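Notes for slide 6 – charging points and cable storage

Thank you, Aroha. I will move now to the shared tables at Clornbridge.

The survey in May covered 188 tables. The most frequent complaint concerned phone chargers left plugged in, with their cables lying tangled across the tabletop.

We ask that each power strip be kept to one side of the table. Spare cables should be coiled, tied and returned to the labelled drawer. Splitters are to be stored separately – Clem Pirihi has the labels.

Pause for questions on colour coding before going to slide 7.

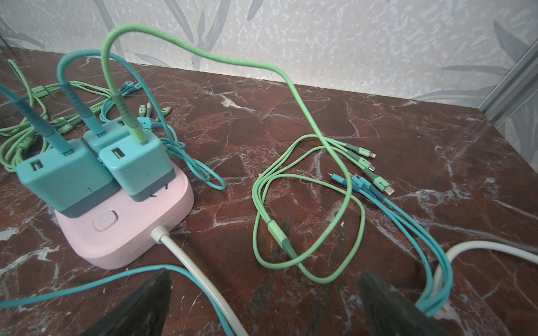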